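Handout 5: The Bedroom, or Where the Day's Clothes Go to Wait
Home Skills for Grown-Ups, Holtthorpe Evening School
Notes by Parisa Fallahi

Welcome back, everyone, and thank you for bearing with me last time when we ran so far over on kitchen cupboards that we barely got to say goodnight. I promised you bedrooms, so bedrooms it is, and I'm going to start with the bed itself and only then move on to the wardrobe. A few of you asked why I don't do it the other way around, as the old handout did. Well, I taught it the other way around for years, and what I saw over and over was people emptying an entire closet onto an unmade bed, getting tired, and then sleeping on the sofa!

So, the bed. Think of it as your worktable for the whole room. Take everything off the top that isn't bedding and put it in a basket for now. Don't sort the basket yet (I know, I know, it's tempting). Then look at what's left, which in most homes I visit is a cover, a blanket or two, and some soft thing that has rolled itself into a ball by the pillows.

Pull the cover straight first. A quilted cover with stripes or panels is a real help here, as you can line up a stripe with the middle of the headboard and the rest more or less follows. Plain covers take a bit more squinting. Walk to the foot of the bed, look up the length of it, and tug the low side until the drop matches. Yevhen Bondarchuk, who took this course last November and still sends me very long emails, swears by doing it from the corners, and if that suits you better then please do it his way.

Next come the blankets. Smaller ones get folded in half lengthwise, then in half again, then across, and you smooth them with your forearm each time before you make the next fold. Your hand leaves little ridges, your forearm doesn't. Big fluffy ones are another matter. They don't want to be folded and you'll only lose your temper, so roll them loosely and set them at the head of the bed, or give them a shelf of their own if you have one going spare. 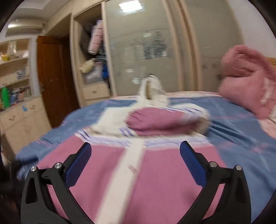
Once the blankets are settled you have a flat, clear place to work, and we can turn to the wardrobe. Please do one compartment at a time. I can't say this warmly enough or often enough. If you have sliding doors you're lucky in a way, because you can only get at part of the wardrobe at once and the furniture keeps you honest.

Start with whatever is hanging. Puffy jackets are the great space eaters, and a single one can take up the room of several shirts. Out of season, fasten it, lay it face down on the bed, fold the sleeves in, and roll from the hem toward the collar, pressing the air out as you go. Please don't crush it down for months on end under something heavy - the filling will sulk. In season, hang it at one end of the rail so you aren't wrestling past it every morning.

Bags come next. I find bags tucked in among folded clothes in nearly every wardrobe, and they drag the whole pile down with them when you pull one out. Empty each bag, check the pockets (Rutilio Cervantes found his spare house key this way, after paying for a new lock), and stand the bags together on one side.

Folded clothes should go back in by kind first and color second. Blue things on top of blue things looks lovely, but if that means your pajamas are hidden between two sweaters you won't keep it up past the weekend. Keep stacks to the height of your hand held upright. Any drawer underneath is for the small and slippery: socks, tights, scarves, the belt that belongs to a robe you no longer own.

A word on shared rooms and children's rooms, which came up in the questions. Let the other person choose which shelf is theirs before you start. With little ones, the low drawer should be theirs, and it's allowed to be messy inside as long as it shuts.

For next time:

Pick one compartment at home and do only that one. Time yourself if you like, though I won't be asking. Write down anything you couldn't find a place for, bring the list along, and we'll go through them together. Vasylyna Kravchuk has kindly offered to bring her box of spare hangers, so if you're short, come early.

We'll be in Room 4 again, and the kettle will be on.

Related handouts
Handout 4: Kitchen Cupboards and the Back of the Shelf
Handout 6: Hallways, Coats and Shoes
Washing and Storing Winter Blankets
Folding Fitted Sheets (two-person method)
Reading list for the Holtthorpe evening courses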